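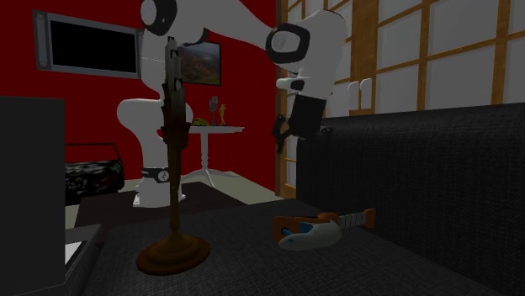 Everyone selling robot training right now wants you to believe that showing the arm a task by remote control is the easy part. I've been reading Triltero's write-up of their teleop work and I have questions. Take their simulated living room: a toy guitar and a tall brown stand on a gray seat, an arm with its gripper hanging empty over them, a TV on a red wall. Nice decor. How much of it carries over to my couch?

2/ They list 4000 demos. Fine. How many different people drove the arm? How many different rooms? I went through the whole thing twice and couldn't find either number. If it's two operators who got very good at one seat cushion, say so.

3/ I drove one of these rigs myself in August, at the Plandham open day. 20 minutes on the controller. My first several grabs were garbage and the staff deleted them. Somebody decides what counts as a good demo and that somebody never shows up in the chart.

4/ Also, rendered cloth. A real seat sags when you push on it and a real toy slides into the gap. I'd like to see one clip of the same policy on an actual sofa, with no edits.

5/ A few of you are bringing up Nolero, who do it by hand: grab the arm, drag it through the motion, record that. I like that better, because you feel it when the arm hits something. But then your hands are in the camera view, and they spend half a page on how they clean that up. Pick your headache.

6/ Belmonte says 60 demos per task is plenty. Per task! Is "pick up the guitar by the neck" the same task as "pick up the guitar by the body"? Their table has them on one row.

7/ Before anyone asks, yes, I'd still take a remote-driven demo over somebody hand-coding every waypoint. I did that job. I just want the failures posted next to the wins.

8/ Sent Triltero the operator question on 22nd December. Will add the reply here if I get one.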